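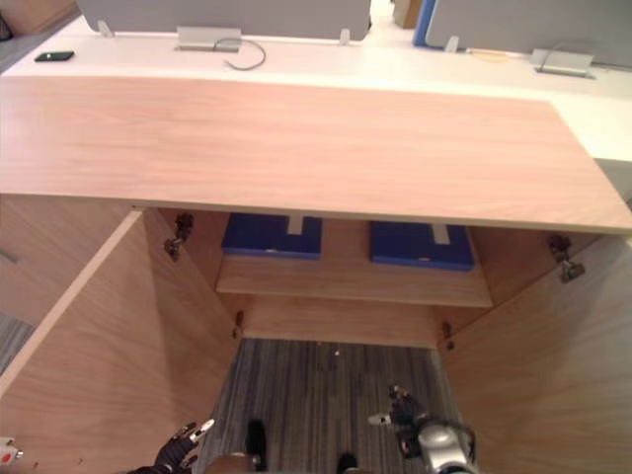
Jarnach at the cabinet station, both doors open, hands raised toward the shelf.

Jarnach Cabinet Station: Setup and Care FAQ
Updated 11/21/18

Which robot does this page cover?

The two-handed Jarnach unit at the cabinet station in the Pudelance office. The Nesow arm has its own page, and the steps are different.

Where should the robot stand at the start of a session?

Facing the cabinet, feet on the carpet, centered between the two open doors. Leave enough room for both doors to swing past the hands. If a door touches a finger on the way out, move the robot back and start again. Do not bend the finger out of the way by hand while the motors are on.

How far do the doors need to open?

All the way. A door left partly open narrows the space for the wrist on that side, and the right wrist housing is the part that usually rubs. Look for scuffs on the inner edge of the right door and note any new ones in the log.

What goes on the shelf?

The two blue boxes, one in the left half and one in the right half, with the white labels facing out. Keep them fully on the shelf. Nothing else goes in the cabinet during a session.

Can I leave things on the desk behind the countertop?

Yes, as long as they stay off the wooden countertop. Phones and cups on the white desk are out of reach. Cables from the desk boxes should stay on the desk side and must not hang over the front.

How do I check the hands?

Run the open and close cycle 30 times with nothing in the grip. Watch each finger through its full travel. A finger that lags or stops short needs its joint cleaned before you go on. Use a dry brush. Do not use spray cleaner on the black segments.

The white fingertip parts look worn. When do I replace them?

Every 200 hours of running time, or sooner if one is cracked or loose. Switch the hand off first. Spares are in the Bodnár parts drawer, sorted by left and right. Run the open and close cycle again after fitting.

The left hand shakes when it is raised. Is that a fault?

A small shake in the first minute is normal. If it goes on, switch off and check the wrist connector. Reseat it, wait for the status light and try again. If the hand still shakes, stop using the robot and open a ticket.

When do I recalibrate?

After any of the following:
A hand or wrist has been removed
The robot has been moved to another station
The cabinet has been shifted on the carpet
The shelf height has been changed

Calibration takes 7 minutes. Keep the doors open and stay behind the robot until it finishes.

What about the cabinet itself?

Check the door hinges every 175 hours. Tighten any loose screws by hand. A sagging door changes where its edge sits, and the stored door positions will no longer match.

Do I need to clean the carpet?

Vacuum under the shelf and where the feet stand once a week. Grit under the feet can tilt the robot enough to spoil the calibration.

How do I shut the station down?

Lower both hands, back the robot away from the doors, switch off the motors and then the main power. Close the doors last. Write the running hours in the log before you leave.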